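Colander

A colander is a bowl with holes in it, used for draining water off food, and I've been writing and fixing up this entry for longer than I'd like to admit. The word comes down from the Latin colum, a strainer, and you'll still run into the old spelling "cullender" in cookbooks your great-grandmother might have owned.

People mix up colanders and sieves all the time (I did too, for years!). A sieve usually has a fine wire mesh and catches small stuff like flour lumps or seeds. A colander has bigger holes punched or molded right into the body, so it's the one you grab for pasta, potatoes or a pile of washed greens. Most have feet or a ring at the bottom so they can stand in the sink, and a pair of handles so you don't burn your fingers.
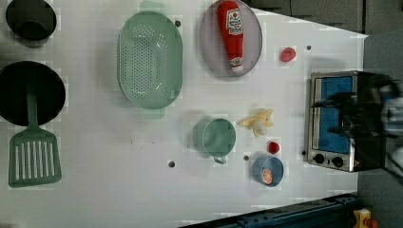

Play kitchen pieces, including a mint-green colander with two short handles and a green slotted spatula.

Materials
Clay strainers go back thousands of years, and potters still make small ones for berries. Metal took over in most kitchens later on – first tinned and enameled, then aluminum and stainless steel. Plastic is light and cheap, but check the label before you pour boiling water into it. My own is an enamel one from a shop in Clutden, chipped in 3 places, and I'm not giving it up.

Hole patterns
I love this part. Some makers go for plain rows, others for stars or flower shapes. Natalina Zanetti, who collects them, let me look through her shelves one Wednesday, and her favorite has 560 holes laid out in a spiral. Small holes hold on to rice and lentils, while big ones drain faster but let orzo slip right through.

Other uses
Folks turn them into hanging planters, steam vegetables in the metal ones over a pot, or use them to watch a partial solar eclipse – the holes throw little crescent suns on the ground. Stand with your back to the sun and look at the shadow, never up through the holes.

See also: Sieve, Chinois, Salad spinner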